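How to sort out your family's vaccination records before somebody asks for them

Somebody will ask for them. It will be a child care centre, a nursing program, a travel clinic or a triage nurse holding a suture kit, and they will want to know when you last had a tetanus shot. "I was a kid, there was a dog" is an answer I have personally given. It was not accepted.

I put this guide together after spending most of one December trying to prove that I'd had measles vaccine. I had, twice, as it happens, in two towns, under two spellings of my surname. What follows is the order I'd do it in if I had my time over.

What you'll need

A folder, paper or otherwise. A pen. The phone numbers of every clinic you can remember. Patience, or a decent substitute. Set aside an evening for the first part, then expect the rest to dribble in over a few weeks.

Step 1: Write down who and where

Take one sheet of paper per person. At the top, put their full name, date of birth and health card number. Under that, list every place they've lived, with rough years. Records tend to stay where the needle went in, so a childhood in Pliststead and a university stint two provinces over means two lots of phone calls.

Add any former names. Rosângela Guerra, who kindly read a draft of this, lost the circumflex from her first name at one clinic and half her surname at another, and was for some years three people, none of them fully immunized.

Step 2: Raid the house

Look for the little folded booklet parents are handed when a baby is born. Ours was inside a cookbook. Other spots worth a look: baby albums, the envelope with the birth certificates, old passports (yellow fever certificates like to hide in those), and whatever drawer your mother calls "the file."

Photograph every page you find, including the blank ones. Stickers fall off. Ink fades. Get the lot number if you can read it, and if you can't, leave it blank. Do not guess at a lot number.

Step 3: Check the online registry

Most provinces have some kind of online record, and some of them even work on a phone. Log in, download what's there, and print a copy. Then compare it with your booklet, line by line.

Expect gaps. Plenty of older doses were written on a card in a metal cabinet and never typed in. Shots given at a pharmacy, at school or overseas may be missing too. A gap in the registry means only that the registry doesn't know.

Step 4: Start phoning

Call public health first, then your current clinic, then the old ones. Mid-morning on a Thursday has been good to me, though I offer no science for that. Keep a log of who you spoke to and what they promised. Say this, more or less:

"I'm looking for my immunization history. I was a patient there as a child. What do you need from me to release it?"

They'll likely want a signed form and some ID. If the doctor has retired, ask where the charts went. Mine had gone to a storage company, which charged a fee and sent me 489 pages, most of them concerning my ears.

Step 5: Make one clean list

Now put it all together. For each dose, write the date, the vaccine, where it was given and where your proof is. Leave the brand name out if you don't have it. My line for one booster reads: "Tdap, walk-in clinic, Pliststead, photo of booklet page 5."

Don't do this at a cluttered kitchen table during supper. I did, and there is now a date in Deming's column that could be a 12 or a gravy stain.

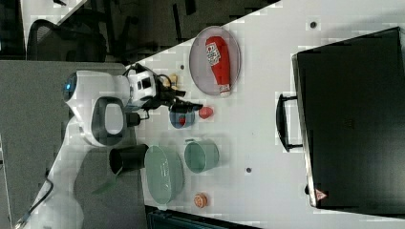 Once the list is done, read it aloud to another person while they check it against the originals. It's dull, and it takes perhaps half an hour of your life, and it caught two mistakes in ours. Deming Long, whose column it was, turned out to have been vaccinated before he was born.

Step 6: Deal with the holes

Take the list to a pharmacist, nurse or doctor and ask what's missing for someone your age, in your line of work, with your health history. There are two usual ways forward.

One is a blood test, which can check for immunity to certain diseases. It doesn't suit every vaccine, and you may have to pay for it.

The other is simply having the dose again. For many vaccines an extra dose is considered safe, but ask first, especially if you're pregnant, have a weakened immune system or have reacted badly to a shot before.

Step 7: Send it back

If the registry was missing something and you have proof, submit it. There's normally a form. Check again after 30 days to see that it landed.

Step 8: Keep copies in more than one place

One in the folder, one on your phone, one with a relative who answers texts. Haf Watkins keeps hers taped inside the medicine cabinet, and she's the only person I know who could answer that triage nurse without sitting down.

Update the list the same day you get a shot, while you're still in the chair for the fifteen-minute wait. You've nothing else to do there except read the poster about shingles.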